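Branch secretary sets out staff concerns ahead of pay ballot
22nd September

Members of the Talach site branch will be balloted next month on the pay offer made by Cillik, the first such vote at the company since 1983. Phyllis Tindall, the branch secretary, met us at the union's offices to discuss the offer and the mood among staff.

"Our members have been patient," she said. "The last agreement ran out in June and they carried on working to it in good faith. They were told talks would open within the fortnight. They did not."

The branch represents 138 people, most of them in assembly and testing. Under the offer, each would receive a single payment of £1870, with no change to basic rates.
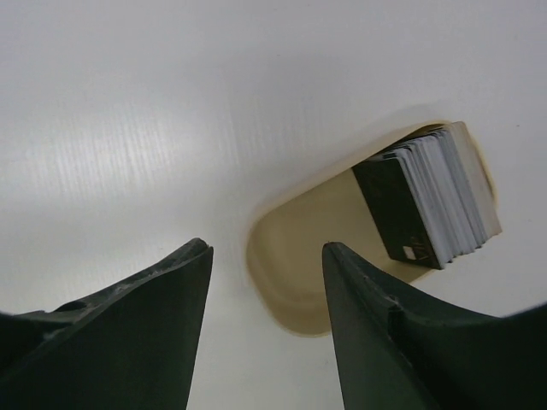 Ms Tindall said that a single payment did not meet the claim. "It is welcome money, but it does not count towards a pension and it does not count towards overtime. Next year we would be back where we started."

The branch has also asked for written terms on retraining. Mervyn Pearce, who led for the company in the talks, has offered to consider these once pay is settled. Ms Tindall would prefer the two matters to be taken together.

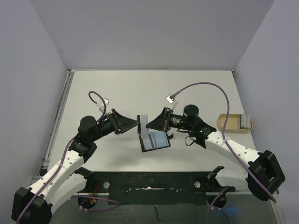 Retraining has been raised at every branch meeting this year. Members want to know which grades will be trained on new equipment, and whether the hours will be paid. "If you bring in new equipment, somebody has to set it up and look after it," Ms Tindall said. "We say that is skilled work — and it should be graded as such."

She confirmed that the regional officer, Lorraine Kettle, had written to the company on the subject and was awaiting a reply. 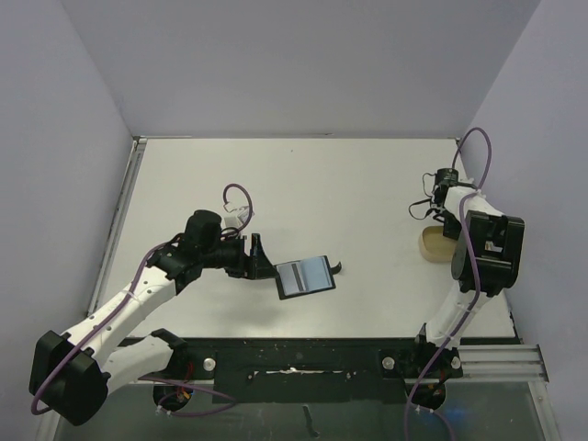
On the question of industrial action, Ms Tindall was cautious. The ballot will ask only whether members accept the offer, and a second vote would be needed before any stoppage. "I would much sooner be in a room with Mr Pearce than standing at the gate," she said. "Our door is open."

Ballot papers will be sent to members' home addresses. Enquiries should be made to Keir Baird at the branch office.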